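From: Gearóid Quinlan
To: cell-practice list
Subject: Re: [cell-practice] Draft 5, section on grip limits for small wound parts

Replying to the comments on clause 5.2, which came in from Butdale in May. The relevant part is quoted below so that people reading in digest form have it.

> Clause 5.2 gives one grip force for "small electromechanical
> parts". We don't think a single figure is workable. Our solenoids
> arrive with flying leads and a loose return spring, and the limit
> that protects the winding is lower than the one needed to stop the
> part turning in the jaws. We also can't see where the clause says
> what the free lead is allowed to do while the part is in the air.
> Suggest the number is dropped and the clause left to the site.
>
> Second point: is the bin pick within scope, or only the place?

I agree with the first half of this and disagree with the remedy. If we leave the clause to the site we are back where Draft 3 was, and Grisis objected to that for reasons which still hold. Both ends of the job are within scope, bin and tray.

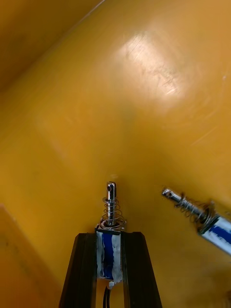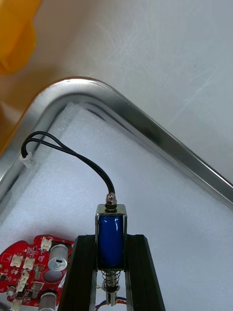 My proposal is to split 5.2 into three parts: jaw contact, lead control and release. Jaw contact would be stated per part family, with the site recording the value used and who approved it. The number in Draft 5 would stay as a ceiling for families with no recorded value of their own. For lead control, the present wording only says that leads "shall not foul the end effector", and that is too narrow. In the foam-lined tray the black lead comes off the top of the solenoid, runs up and over to the left and ends in a white connector lying on the foam, while a red circuit board sits hard by the left finger. A lead can be well clear of the jaws and still lie where the next move will drag it over a neighbour, so the clause needs to cover the whole path of the lead and its plug, including anything else on the surface. The part held in the yellow bin has its wires leading down between the fingers, and a rule written only for a trailing lead would miss it.

Suggested text, for comment:

5.2.1 Jaw contact. The grip force shall be set per part family and recorded. Where the body is a wound coil without a full housing, contact shall be made on the metal frame wherever the part can be presented that way.

5.2.2 Lead control. Before any lateral move above 245 mm/s, the part shall be raised until its leads and connectors are clear of the surface and of other parts.

5.2.3 Release. The jaws shall open only when the part is supported. The plunger and return spring shall not be used as a support.

The speed in 5.2.2 is the one Nic Aodha used in the Funadcombe trial, which ran to 1000 picks over 21 part numbers. I would accept a lower one if somebody has data. I would not accept "a safe speed", as it can't be audited.

Still open: whether a part with a second part lying against it in the bin counts as a clear pick. Clause 4 says no, clause 6 implies yes. I have no strong view, but the two must match before this goes out as Draft 6.

Comments in line, please, against the clause numbers above and not the old ones.

Gearóid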